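Workshop Tips: Living With a Gripper You Built Yourself

By Dymphna Lynch
28/01/2026

Print this page
E-mail this page

A robot gripper is two fingers and a great many screws, and the screws will take up most of your life. Kyung-hwa Cha and I have been building one in the shared workshop since August. What follows is what we know so far, in the order it annoyed us.

Buy one size of socket screw wherever you can get away with it. We didn't. Our brackets take big ones and small ones, and the small ones roll. A muffin tin from the thrift store holds them better than the 20-drawer cabinet I paid real money for, mainly on account of nobody ever putting the drawers back.

Snug every screw with your fingers first, then go around with the hex key, then go around again. If you tighten the first one all the way before starting the rest, the last hole will have moved. It will not have moved far. It will have moved enough.

Put a dab of removable thread locker on anything near the fingers. Kyung-hwa thought this was fussy until a screw worked itself out during a run and went under the drill press, where it still lives.

Wipe the finger pads with rubbing alcohol before you start. Hand lotion, sawdust and potato chips all end up on them, and a greasy pad will let go of a part with no warning at all.

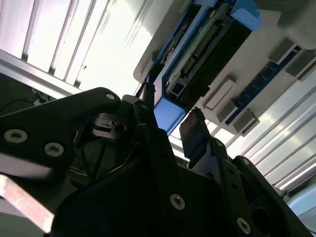 Pull tabs are your friends. If a part has a tab, teach the arm to go for the tab and leave circuit boards and connector pins alone. Come in slowly, stop short, and look before you close the fingers. Our first program skipped the looking. Ladi Mohammed, who donated the practice part, has been very gracious — he only brings it up at lunch.

Practice on dead hardware with the power off and unplugged. "Off at the switch" is a matter of opinion in our building.

Run new moves at the slowest speed the software allows. Ours is a package called Tikmont, and its idea of slow would still take your eyebrows off, so we keep one hand by the stop button and both faces well back.

Route the cables with hook-and-loop strips and leave a generous loop at every joint. I used zip ties the first time and cut off 32 of them in one evening.

Write down your settings on paper. Tape the paper to the bench. Somebody will set coffee on it, so write large.

Last updated: 28 January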